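Visit report: the Doreck waterworks at Holleck, October

The Doreck works opens to the public twice a year. The autumn visit takes two and a half hours and covers the intake, the filter house, the contact tank and the pumping hall, in the order the water passes through them. Booking is through the Holleck town website. Sturdy shoes are required and are checked at the gate.

We assembled at ten in the car park on the river side. The party was split in two, and mine began at the intake. Water is drawn from the Plimoveo, a shallow river with a gravel bed and a good deal of leaf fall at this time of year. Two coarse bar screens stop branches and larger debris, and behind them a pair of band screens with fine mesh turns slowly and is washed by spray jets from the inside. The washings go into a channel and back to the river below the weir. One band screen was out of service for a new drive chain, and its cover had been lifted so that the panels could be seen at close range. The mesh is finer than I had expected, and the panels are bolted individually so that a torn one can be changed in a few minutes.

From the intake the water goes to a holding basin. This was added after the original works, and its main use is to let the operators shut the intake when the river is in spate and very cloudy. Our guide put the reserve at a day and a half of normal demand, less in a dry summer. There is not much to look at. The bank is mown, the fence is new, and a depth board stands at the outlet end.

Coagulant is added in a small building between the basin and the clarifiers. Dosing depends on turbidity, colour and temperature. Cold water is the harder case, as the floc forms slowly and stays small. A row of stirred beakers on a bench is used to check the dose by hand, and we were shown a set at three stages, from evenly cloudy to clear with a layer of brown sediment. For anyone new to the subject this was the most useful demonstration of the day, and it would be worth moving it to the start.

The filter house is the oldest part of the site and the best kept. It has eight rapid gravity filters in two rows with a walkway down the middle. Each bed is sand over graded gravel, with a layer of anthracite on top. Bed number 3 was backwashed while we watched. Air is blown up through the bed first, which makes the surface boil, and then clean water is sent upwards until the overflow runs clear. The full sequence took a little over a quarter of an hour. The noise of the blowers made the commentary hard to follow, and a printed sheet would help.

Disinfection takes place in a covered contact tank, baffled so that the water follows a long path and no part of it leaves early. Visitors see only the hatch covers and the sampling taps. The pumping hall next door holds three main pumps by Kordestani, two running and one on standby, each rated at 566 cubic metres an hour. Delivery is through a 1000 mm main to the service reservoir above the town. The original steam engine plinths are still in the floor and have been left uncovered.

The last stop was the visitor room on the upper floor of the old boiler house, where tea was served and both parties met again. The wall panels there cover the history of the supply, from public wells to the present works.

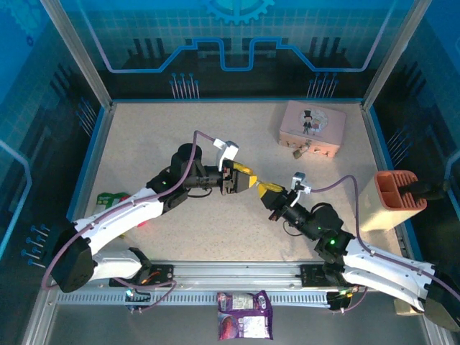 The panel on leakage was the most detailed. The distribution network is divided into metered districts, and flow into each is logged through the night, when lawful use is at its lowest. A district whose night flow climbs without a known cause is put on the list for a listening survey. The older cast iron mains in the lower town account for most of the repairs, and the panel gives a total of 2683 joints still to be replaced there. No completion date was shown.

Questions were taken over tea. Most concerned hardness and the taste of chlorine. The works does not soften the water, and a jug left in the fridge overnight was suggested for those who notice the taste.

Some practical notes. The filter house walkway is reached by an open metal stair, and there is no lift. Photography is allowed everywhere except the dosing building. The bus from Holleck station stops at the works gate, but the return service is thin after one o'clock, and the walk back along the river path takes forty minutes. The next visit is planned for the spring, when the basin is due to be drained for inspection.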